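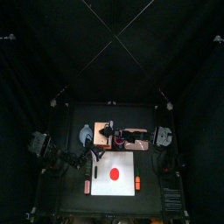 Unit 3 deals with the layout of a play kitchen for children from two to five years, and with the order in which the things in it are put out and put away. The layout affects how long the children stay and what they do there. A child who finds everything heaped in one basket usually tips it out and leaves. A child who finds a surface to work on, with food next to it and something to put the food in, tends to start cooking. In these notes the chopping board is called the centre piece. The white board here is the largest and brightest thing on the table and lies at the front, with the carrot close to its right-hand side, a long green piece on the left and the bigger items in a row behind. Food at the sides and containers at the back is the arrangement we use for the whole unit.

These notes go with the sessions given at the Dondau centre by Séverine Sabatier and Hugo Collet. Revised November 2018. Please bring them to each session, as the page for your observations won't be handed out again.

3.1 The working surface

Choose a low table that a child can reach across while standing. Dark table tops are less cheerful than pale ones, but small bright pieces show up well against them. If your table is pale, put the bright pieces straight on it and keep white plates and boards for another day.

Keep the front of the table for the board. Two children can share one board if they stand at opposite ends. Three can't, and you will need a second board or a tray. A tray with a low edge is good for the youngest ones, who push things away from them as they play.

Don't fill the board before the children come. One piece of food on it is enough to show what it is for. Hugo's group at the Dolo nursery tried both ways over a fortnight in October. With a full board, the children's first action was nearly always to clear it. With one piece on it, they fetched a second.

3.2 Food pieces

A set for a group of six children needs 10 food pieces at a time. More than that ends up on the floor. Keep the others in a cupboard and change half of them every second week, never the whole set at once. Children look for the pieces they know.

Mix the shapes. Long pieces (carrot, cucumber, leek) are easy to hold in one hand and cut with the other. Round ones roll, which is a nuisance at the table but useful if you are working on catching and stopping. Pieces that come apart in sections should be checked every week for rough joins and for small parts that have worked loose. Take a doubtful piece out the same day.

Names matter here. Say "carrot" and "cucumber", and say them often. With children who have another language at home, ask the parents for the word and use both.

3.3 Pots, bowls and other open containers

Every food piece needs somewhere to go. An open container with a wide rim is easiest, and handles on both sides help small children to carry it with two hands. Lids can wait until the third year. Younger children like lids very much, but they stop cooking in order to open and close them.

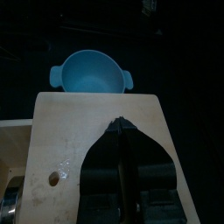

Stand the containers behind the board with some space between them, so that a child can take one without knocking the next. A pot that is half hidden will be used less. Once a session, have a look at the table from the child's height – you will need to kneel – and move anything that can't be seen from the front. Handles should stick out to the sides, where two hands can find them.

Plastic pots are light and quiet. Metal ones sound better and last longer, but they dent and the rims need checking. The Haruna sets used in the practical session are plastic and go through the dishwasher on the short programme. Wooden pieces do not. Wipe them with a damp cloth and stand them on edge to dry overnight.

3.4 Putting away

Tidying is part of the activity and should have its own time, at least ten minutes with a group of three-year-olds. Give one short instruction at a time. "Put the vegetables in the bowl" works. "Tidy up the kitchen" doesn't.

Order of work:

1. Food into one container.
2. Pots and bowls back on the shelf, the largest first.
3. Board and tray wiped and stood upright.
4. Anything that belongs to another corner carried back to it.

Step 4 takes the longest. Pens, blocks and cups travel all over a room during a morning. Give them a home of their own on the drawing table and show the children where it is. A tall cup holds pens well if there are only a few in it. With one marker, the marker leans over to the side, and a light cup can tip when a child pulls at it. A few dried beans in the bottom will steady it for older groups, but not for the under-threes. A box next to the cup gives the small blocks a place as well.

Maëlys Arnaud asked last year whether colour labels on the shelves were worth the trouble. In our experience they help the adults more than the children, who go by shape and by habit. A drawn outline of the pot on the shelf paper does the job better.
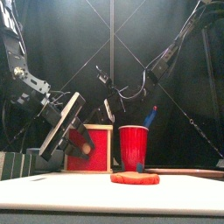

3.5 Observation task

Observe one child in the play kitchen on two different days, once with the food in a basket and once laid out as in 3.1 to 3.3. Write down:

the first thing the child picks up
where it is put down
which container is used, and for what
any words the child says about the food
what happens at tidying time

Write what you see and keep your opinion for the last paragraph. The report should not be longer than 1,000 words, without the table. Use a first name or initial only for the child.

Hand in to Pascal Aubert, room 61, before the next group session. Reports by e-mail are accepted if the table is in the same file.

3.6 Reading

Wisora course booklet, the chapter on role play and the two pages on cleaning wooden toys. Copies are on the shelf by the door and must stay in the building.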